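Furkadby Home Repair Grants – Records Release 2

Summary

The release contains 1374 anonymised records of small grants made to householders for urgent repairs. It was prepared by the Ollau Housing Charity from the case files of its Furkadby office and is intended for charities, councils and researchers with an interest in housing need. Each record covers one completed grant. Applications that were refused or withdrawn are held separately and do not form part of the release.

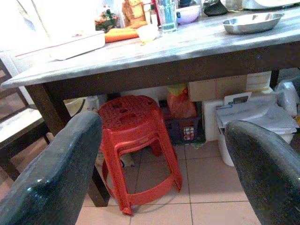
Contents of each record

Every row gives the type of repair, the month of application, the amount awarded, the tenure of the household and the district. Districts are Marquez, Sekus and Furkadby Central. Amounts are in whole pounds; the largest single award is 2843. Where a household received two grants, these appear as separate rows and are not linked.

Collection and checking

Case officers entered the details at the time of award. A sample of 40 records was compared with the paper files in February, and errors in the tenure field were corrected. Older entries from Sekus use a shorter list of repair types – "roof" and "guttering", for instance, are recorded together.

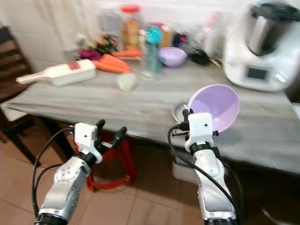
Limits on use

The records describe people who asked for help and received it. They should not be used to estimate the overall condition of housing in any district. Users must not attempt to identify households, and any tables they publish should suppress small groups.

Updates

Last revised November 2, 2025. Corrections may be sent to the records desk at the Furkadby office, quoting the row number and the release number.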